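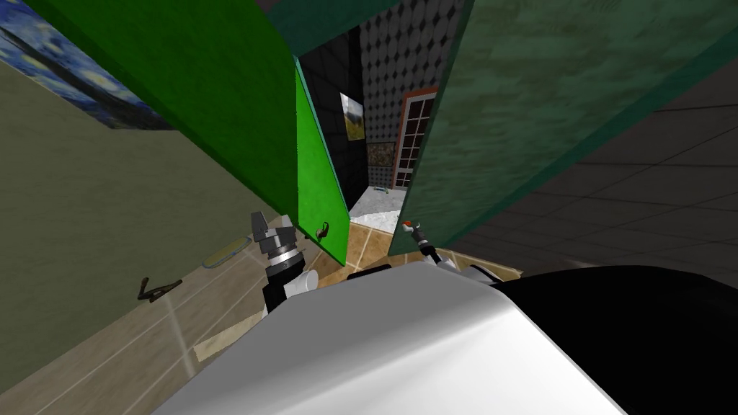 How does someone buy a shop?

Most of the shops you go into belong to somebody. Sometimes that somebody is a big company that has shops in lots of towns. Sometimes it is one person, or a family, and they have only the one shop. When the owner wants to stop, they can close the shop for good, or they can sell it to a new owner. Selling a shop is a bit like selling a bicycle, but there are many more parts and it takes a lot longer.

We are going to follow a made-to-measure curtain shop in a small town called Pummont. The shop is called Hawthorne Curtains. It sells curtains, blinds and cushions, and it has a workroom at the back with sewing machines. The owners have run it for many years and they would like to retire. To retire means to stop working when you are older.

What is being sold?

When you hear that a shop is for sale, you might think of the building. Often the building is not part of the sale at all. Hawthorne Curtains rents its building from a landlord. The rent is 700 pounds a month. The owners can't sell the walls and the roof, as those belong to the landlord.

So what can they sell? They can sell the things they own. The sewing machines, the cutting table, the till and the shelves are called equipment. The rolls of cloth, the curtain hooks and the finished cushions are called stock. Stock means the things a shop has ready to sell or to make into something it can sell.

They can also sell the name. People in Pummont know the name Hawthorne, and when they need curtains they think of it. The new owner will want to keep those customers. A good name and regular customers are worth money, even though you can't pick them up and carry them. The word for this is goodwill.

Last of all there is the lease. A lease is an agreement that lets you use a building for a set number of years if you pay the rent. The new owner has to ask the landlord before taking over the lease. The landlord may want to know whether the new owner can afford it.

Finding a buyer

The owners could put a sign in the window, but some people don't like to do this. Customers might think the shop is closing and go somewhere else. Many owners use a business agent. An agent writes an advert, answers questions and shows people round. If the shop is sold, the agent is paid a share of the price. This share is called commission.

The agent for Hawthorne Curtains is a firm called Zulley. The advert says what kind of shop it is, how big the town is, and how much money the shop takes. It doesn't always give the name of the shop. Someone who is interested has to get in touch and promise to keep the details private.

Looking at the books

"The books" are the records of all the money that comes in and goes out. They used to be real books with columns of numbers written in ink. Now they are usually kept on a computer, but people still call them the books.

A careful buyer looks at the books before agreeing to anything. Two words matter very much.

Turnover is all the money customers pay the shop.

Profit is what is left after the shop has paid for everything it needs.

Let's try it with one week. Customers pay the shop 846 pounds for cushions. The cloth, the filling, the wages and the other costs for those cushions come to 700 pounds. Take 700 away from 846 and you get 146. The turnover from cushions is 846 pounds, and the profit is 146 pounds.

A shop can have a big turnover and a very small profit. If the costs are higher than the turnover, the shop makes a loss. A shop can manage a loss for a little while if it has savings, but it can't do it for ever.

Agreeing on a price

The sellers would like a high price and the buyer would like a low one. They talk about it until they find a price they can both accept, or until one of them gives up. This is called negotiating. You may have done it yourself when swapping cards or stickers.

The stock is often counted separately, very close to the day of the sale. People go along the shelves and write down everything that is there. In a curtain shop that means measuring the cloth left on each roll. One roll might have 40 metres on it and the next might have only 2.

Where does the money come from?

Few people have enough savings to buy a whole shop. They may borrow some of the money from a bank. The bank will ask for a business plan, which explains what the shop will sell, what it will cost to run and how the loan will be paid back. The bank also charges extra for lending the money. The extra is called interest.

Handing over

A solicitor checks the papers for each side. When everything is signed and paid for, the buyer gets the keys.

The old owners often stay for a few weeks to help. They can show the new owner how to order cloth, which machine needs oiling most often, and what time the deliveries come. The people who work in the shop usually keep their jobs. In Pummont, the new owner has kept the old sign over the door and is thinking of opening a second shop in Pammont, the next town along.

Words to remember

Stock: things a shop has ready to sell or use.
Goodwill: the value of a good name and regular customers.
Lease: an agreement to use a building and pay rent.
Turnover: all the money customers pay.
Profit: the money left after costs.
Interest: the extra you pay when you borrow.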